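Drying sweaters flat in a humid house

The laundry room in our place at Tollirside is on the north side and has one small window. From May to September the relative humidity in there sits high enough that a cotton T-shirt on a rack takes a full day to dry. Knitwear takes longer, and knitwear that dries slowly starts to smell. I spent most of August working out a routine that avoids this, and these are my notes.

The main variable is how much water is left in the garment when it comes off the spin. I weighed the same test sweater, a wool blend, after each cycle on our old Vollis front loader. At 800 rpm it came out at 948 grams. The next setting down left it noticeably heavier and added most of an afternoon to the drying time. The manual says to use the lowest speed for wool. I have been using 800 in a mesh bag, folded, and have not seen any felting or distortion at the seams. Felting comes mostly from agitation and temperature changes, and a steady spin involves little of either.

The second variable is the towel roll. Lay the sweater on a dry bath towel, roll both up together, kneel on the roll, and unroll. On my kitchen scale one roll removed 200 grams. A second roll with a fresh towel removed much less and I stopped bothering with it. The towel has to be dry and it should be an old one. New towels have a finish on them that resists water for the first several washes.

After that comes shaping, or blocking if you knit. Wet wool has very little stiffness and will take whatever dimensions you give it. I keep three measurements for each sweater on an index card: chest width, body length from shoulder to hem, and sleeve length from the underarm. Set the body first, then the sleeves, then pat the ribbing together so it does not dry stretched. Ribbing that dries open stays open until the next wash. 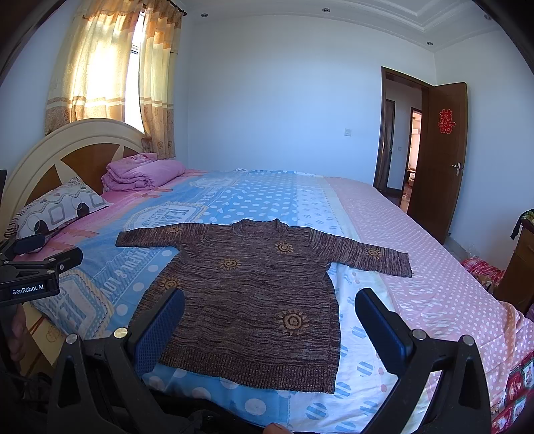

Airflow matters more than heat. I ran the test sweater on a mesh rack with a Bellamy desk fan on low, placed at floor level and angled up, and it dried overnight. With the fan off and a space heater on, in the same room, it was still damp at the underarms the next morning. Warming the air lowers its relative humidity, but in a closed room the moisture has nowhere to go. A dehumidifier would fix that -- I looked at the smaller Plarton unit and decided the noise was not worth it for the number of sweaters we own.

Turn the garment once, when the top surface feels dry to the back of the hand. Turning earlier tends to undo the shaping. The last places to dry are the underarm seams, the collar, and the hem, in that order, and those are the places to check before anything gets folded. A drawer will hold damp in for weeks.

I also tried hanging one sweater over a bar with the sleeves doubled across it, as some laundry guides suggest. It dried faster than flat by a couple of hours. It also gained length in the body and picked up a crease across the chest that needed steam to remove. Hanging may be fine for thin acrylic. I would not do it with wool or with heavy cotton.

Still to test: whether the fan does better above the rack than below it, and whether a second mesh tier slows down the one under it. I expect it does, but the spacing on my rack is adjustable and I have only used the lowest position so far.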